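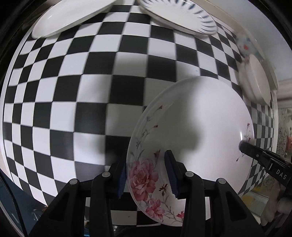

Search this blog Go

A morning with the grippers

Posted in January by Bergþóra Gunnlaugsson

My nephew had two tickets for the open day at Irkiro and his girlfriend had a cold, so that's how I came to be standing at a bus stop at ten to eight in the morning with a flask of tea and a scarf over my nose, off to look at robots. I should say at the start that I know very little about robots. I taught needlework and home economics for most of my working life, and the cleverest machine in my house is the bread maker (I do love the bread maker). But I like seeing how things are done, and I'd have gone to an open day at a gravel pit if somebody had offered me a ticket and a bun.

They let us in at nine. Irkiro is in one of those long low buildings past the tyre place, and you'd drive by it a thousand times without wondering. There were 98 of us on the list, which they were obviously pleased about, though it did mean a terrible muddle over the coats. We were split up and sent round with a guide. Ours was a tall young woman, Þórarinsdóttir on her badge, and she talked fast and walked faster, and stopped dead every so often when she remembered there were people with hips behind her.

First we had the big arm, the Vallel, behind its screen. It was moving cartons from one belt to another and I'm sure it was doing it very well. My nephew could have stayed there all day. He asked about payload and reach and I nodded along. I'm afraid what I noticed was the noise it made when it turned, a sort of sigh, like someone getting up off a low settee.

Then we went through to the crockery room, and that was the bit I've been telling everybody about since!

The idea, as I understood it, is that a robot can be taught household jobs by people doing them first, with the same sort of hand the robot will have. So they don't stand there with their fingers, they hold these black grippers, one in each hand, and pick things up with those, and it's all recorded. Plates were the lesson when we came in. The one being handled was a big round white one with pink peonies down one side and little red buds scattered about, exactly the sort of plate my aunt kept for Sunday guests, and there it was stood up on its rim with a gripper holding it by the edge and a second one just touching it on the other side. My heart was in my mouth. I've washed up a good many plates like that and I've never once done it without thinking about the floor.

The gripping parts have dark blue rubber pads with a texture to them, and they press on the two faces of the plate, front and back. I asked whether it left marks and was told no, and then, when I must have looked doubtful, I was handed a saucer that had been through it dozens of times and invited to inspect it. Clean as a whistle. I did hold it up to the light, I couldn't help myself.

There was more china set out at the back, against a great black-and-white chequered background. I took a liking to a white plate with dark blue dashes painted in a ring, like quick little brush marks, and I'd have bought a set if they'd been selling. I asked Þórarinsdóttir who chose the crockery and she said mostly it comes from charity shops, the more mixed the better, so the machine doesn't get used to only one kind. I thought that was very sensible. You could say the same of cooks.

After that they let us have a go. I was nervous, but you just squeeze, and the two black fingers come together, and it's much lighter in the hand than you'd expect. What's odd is that you can't feel the plate. You feel the squeeze, but not the china, and I hadn't realised how much of washing up and laying a table I do by feel, without looking at all. We weren't allowed the peony plate (quite right) and started on plastic ones. It took me 4 tries to get mine upright in the rack. My nephew took two and was unbearable about it. There was a retired joiner in our group who did it first time and then did it again with his other hand, and got a round of applause.

They want 260 goes at each task before they move on to the next, Þórarinsdóttir told us, and the people doing it swap over every 18 minutes to rest their wrists. I was glad to hear that somebody was thinking of the wrists. I had an awful time with mine in the years I was cutting out patterns.

Lunch was soup. Good soup, barley, and the buns were from Brerer so I had two. We sat with a couple who'd come because their son is hoping for an apprenticeship, and they'd been taking notes all morning on the back of a parking ticket.

In the afternoon there was a talk with slides, and I'll admit I drifted a little, the room being warm. I woke up properly for the part where they showed a robot having a go on its own after all that teaching. It was slow. It went in towards a bowl, stopped, had a think, went in again, and got it, and the whole room let its breath out. I've had pupils like that and some of them turned out lovely cooks.

My nephew wants to know if I'd have one in the kitchen. I've been turning it over all week. For the saucepans, yes, tomorrow, and it could do the roasting tin while it was about it. My aunt's plates I think I'd go on doing myself for the time being. They're doing the open day again next winter and I've put my name down already, and if you go, wear something you don't mind leaving in a heap with everyone else's coats.

3 comments

Sigga: I had that peony pattern, or one very like it! Mine went one by one over thirty years and no robot was involved, only my husband.

Tom in the valley: Was the joiner a big chap with a beard? I think that may have been my brother-in-law, he's talked of nothing else.

Bergþóra Gunnlaugsson: Tom, yes, a beard! Tell him we were all very impressed. Sigga, my sympathies about the plates.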